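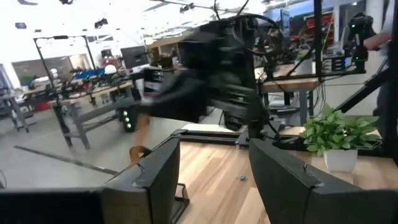
Check the wrist cable before you blame the calibration, was the reply from Hegarty, came in before I'd finished my coffee. One line, no hello. I'd sent them two pages of logs last night. Annoyed, then less annoyed, then went and looked at the cable.

April 4, 2023. Both arms up, the Nirton cell. Writing this standing, will be messy.

So. Fault is the same as yesterday. Arm swings out left over the table, gets to the far end of its reach, and joint 5 throws a following error. Not every time. Cleared it, ran again, fine, ran again, fault. Coming back the other way never does it. That should have told me something yesterday, when I spent the whole afternoon redoing the hand-eye calibration for nothing.

Ran the swing at full speed and watched the loop over the top of the arm. Then at a quarter speed. At slow speed you can see it — loop goes up, goes over, then the slack runs out just before the end and the cable pulls on the connector at the wrist. Slow it doesn't fault. Fast it does. OK so Hegarty was right, fine.

Took power off, tagged it, undid the two clips nearest the wrist. Whoever did the cable dress in December (me) measured it with the arm folded. Stupid. Pulled 145 mm more through from the base side and re-clipped with the wrist turned all the way out. The loop sits higher now, dont love how it looks but it clears the other arm with a hand's width to spare. Checked that by hand with the brakes released, both directions, twice.

Connector: one pin a bit shiny on one side, nothing bent. Cleaned it, pushed it home, did the collar finger tight plus a bit. Aletti sheet gives a torque for the collar but our driver doesn't go that low. Need to buy the small one. Have written this down before. Buy it.

Mounting bolts while I was in there. Went round the base plate on the back rail, one took nearly a quarter turn. Paint marks on all of them now so next time I can see it with my eyes and skip the wrench.

Then back on. Homed OK. Zero offsets came up the same as the printed sheet except joint 3, off by a hair, left it alone. Started the long run, 200 swings at full speed, same path as yesterday. Went to eat a sandwich where I could see the status light.

Over half way and no faults. Got to the end and no faults. Checked the clips, none had crept. Connector barely warm.

Have NOT touched the gripper side. Fingers on this one close a bit late on the left, I think it's the pad wearing but could be the belt. Plulora want to start their trials on it and keep asking if its ready. Told them the arm yes, the gripper tomorrow. They wrote back "great so it's ready". Sigh.

Still to do:

- second arm, same clips, measured the same wrong way, so same fix
- back up the controller settings befor anyone changes anything
- left finger pad
- reply to Hegarty, say thanks, try to sound like I mean it
- torque driver!!

Back hurts from leaning over the table. Lights off at the cell, key in the drawer, tag still on the second arm until I've done its cable.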